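シミュレーションで手本を集める日々、これがすごく楽しい!

読了時間:3分
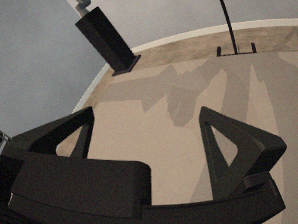

Younes El Ouafi
ロボット学習エンジニア(Nunderプロジェクト)

4月4日の朝から、新しいテーブルの環境でデモの収集を始めました。手首視点のレンダリングを一枚載せておきます。丸いテーブルの上に黒いグリッパーの指が二本、まだ何もつかんでいません。私はこの「まだ何もしていない」コマが大好きで、収集を始める前につい眺めてしまいます。

今やっているのは模倣学習用のデータづくりです。人がコントローラでシミュレータの中の腕を動かし、その軌跡と手首視点の画像をまとめて保存する。初日の目標は86エピソードでした。結果は69。届かなかったけれど、去年の8月に前の環境で始めたときは一日やって5本しか使えるものが残らなかったので、もう大喜びです(Fouadには「喜びすぎ」と言われました)。

今回いちばん効いたのは影だと思っています。前の環境は照明がのっぺりしていて、手首の視点だと指先と天板の距離がとにかくつかみにくかった。新しい環境では、天板に大きな灰色の影がぎざぎざと広がっています。見た目はちょっとうるさい。でも操作していると、影の動きで高さがなんとなく分かるんです!慣れてくると、指先より先に影を見ている自分に気づきます。

ただ、学習する側にとってはどうなのか。Hazem Samirは、方策が影の形を覚え込んでしまうのを心配しています。そこで光源の位置をエピソードごとに振ることにしました。振り幅はまだ手探りで、大きくしすぎると操作する側が酔います。私は昼前に一度酔いました。

もうひとつ、最初のコマの揃え方も変えました。以前は操作する人が好きな姿勢から始めていたのですが、それだと冒頭の数秒が迷いの動きだらけになる。今は指を開いて、その間に天板が見える姿勢から始めます。指の三角形の抜き穴から向こうの天板がのぞくのも、個人的にはお気に入りです。

失敗したエピソードは捨てずに別フォルダへ。つかみ損ねてからやり直した軌跡は、あとで復帰動作の学習に使えるかもしれません。Gianni Lo Prestiが書いてくれた整理用スクリプト「Jirneck」が本当に便利で、終了時にキーをひとつ押すだけで成功、失敗、保留に分かれます。保留が多いのは私の優柔不断のせいです。

画質は粗いです。黒い面はざらざらしているし、輪郭もにじんでいる。サンプル数を上げればきれいになるのは分かっているんですが、操作中の遅れのほうがずっとつらいので当面このまま。遅れがあると人はおそるおそる動かすようになって、それがそのままデータに入ってしまうんですよね。

来週はKastriotにも操作に入ってもらいます。私ひとりの癖ばかり学ばせても面白くないし、彼は左から回り込むのがやたらとうまい。60エピソードたまったら一度学習を回して、私のデータだけの場合と比べてみる予定です。早く見たい!

お問い合わせ | © Younes El Ouafi | ページの先頭へ戻る

当サイトではCookieを使用しています。閲覧を続けると、Cookieの使用に同意したものとみなされます。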